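List: cell-planning
From: Callum Pringle
Date: 17 Mar 2021
Subject: Re: [cell-planning] Circombe budget, second arm and spares

Xóchitl Salinas wrote:
> Before I send the equipment request up I need the list to agree on
> three lines. First, whether the second arm is bought this year or
> moved to November. Second, whether finger pads go under consumables
> or under capital with the grippers. Third, whether we still want the
> Munro suction head, given that the quote lapses at the end of the
> month. Please answer by line so I can paste it in.

By line, then.

1. Second arm. Move it to November. The Circombe bench has power and air for 2 arms but the guarding is only signed off for one, and the guarding change is not in this request. If we buy now the arm sits in its crate and the warranty runs from delivery. Put the guarding in this round and the arm in the next. I would also ask Punosex to hold the price in writing. They did that for the conveyor.

2. Finger pads. Consumables. The fingertips and the foam pad between them are wear parts and should not be on the same line as the gripper body. I have put down 8 sets for the year. At present they come out of the general workshop code, so the real running cost of the cell does not show up anywhere. Whoever does next year's plan will want that figure.

Two smaller items belong on the same line: cable ties for the wrist camera lead, and the cover for the camera, which scratches. Neither is worth a line of its own.

3. Munro head. My view is to let the quote lapse. A suction cup needs a reasonably flat, sealed face. On cartons it would be quicker than fingers. On bagged goods it takes hold of the film and leaves the contents where they are, and bagged and mixed items are most of what the bottle task consists of. The head also needs its own vacuum generator, which the quote lists as optional and which is not optional on our bench.

For anyone who has only seen the carton work, the bottle task has the gripper coming up to a thin plastic bag with two white bottles in it, and more bottles lying on the counter next to it. The handle of the bag hangs down across the pad. I would rather spend on that problem than on a head for flat faces.

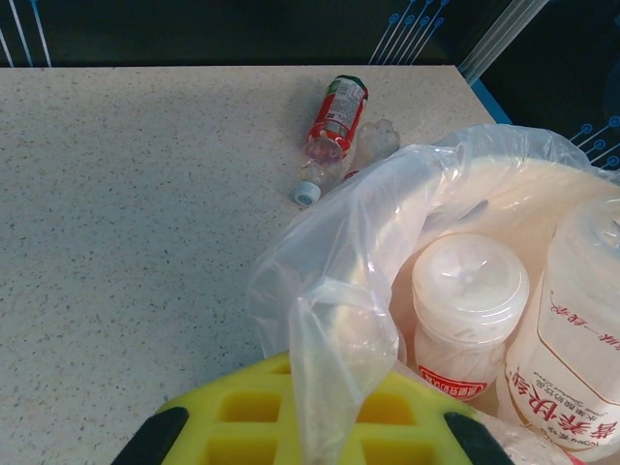 Xóchitl Salinas replied off-list that she can drop the head without reopening the request, but that the money then has to be named against something else by Friday or it goes back to the centre. She also wants to know if Multamari will sell the pads singly, as the last order came only in boxes and most of a box was the wrong hardness.

On the first point, name it against guarding. The estimate I have is for panels and the interlock only and leaves out fitting. On the second, I have asked Multamari and will post the answer. If they insist on boxes, order one box of the softer grade and adjust the line.

One thing not on your list. We have no allowance for test goods. Bottles and bags have been bought out of petty cash, and the claims are now awkward to explain. Please add 200 for the year under consumables, separate from the pads.

Revised lines for pasting:

Guarding change, panels, interlock and fitting - this round
Second arm - November
Finger pads, 8 sets, with camera cover and ties - consumables
Test goods, 200 - consumables
Munro suction head - withdrawn

Callum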